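Gripper won't let go of soft cloth, left side lags on opening – anyone seen this?

Margus Strazds
posted 7/12/25

Hand-held two-finger gripper, blue rubber pads, we do cloth pickup on a bed with it. Fleecy stuff mostly.

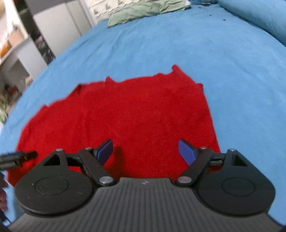
Started last week. Closes fine, grabs fine, then on the open command the right finger goes straight out and the left one hangs. Stays put maybe a second then jumps. Twice it didn't open at all and the motor kept pushing till the Flomik controller threw a stall fault. Second time the housing was too hot to keep my thumb on, so I pulled power.

What I tried – new firmware, re-homed it, swapped the power supply. No change. With nothing in the fingers it cycled 80 times without a hitch. Only does it on fuzzy cloth. Unit has 2,000 cycles on it, give or take nothing, thats what the counter says. Is it the motor? Don't want to send it back to Herkholm if it's a ten minute fix.

restudby_bench

Not the motor. If the motor was going both sides would lag, they're driven off the same one.

Lint. Had this on ours in August. Fibers get pulled in at the pivot pins and wind around them, cloth under tension makes it worse, so of course it runs clean empty. Do this:

Power off AND unplugged. Not just the stop button – ours closed on a guy's finger when the controller came back up by itself.
Take the pads off.
Move each arm by hand. Left should feel gritty or stiff next to the right.
Tweezers around the pins, bright light, you'll see the fuzz.
Dry brush after. No oil!! Oil plus lint is felt.

Then look at your stall timeout. Ours shipped at 8 seconds, way too long for a jammed finger. We run 4 now and it faults before anything heats up. If the housing still gets hot after cleaning, stop using it and send it in.

Shen

mine did that, was the cable. try wiggling it

Margus Strazds

Cable was fine, wiggled it plenty. Lint it was – big wad behind the lower left pin, red. Timeout's at 4 now. Opens even on both sides so far, will run the rest of the fleece tomorow and post if it comes back.

restudby_bench

Good. Check the right side too while the pads are off, and put a cleaning on the calender. We do ours every morning before the first run.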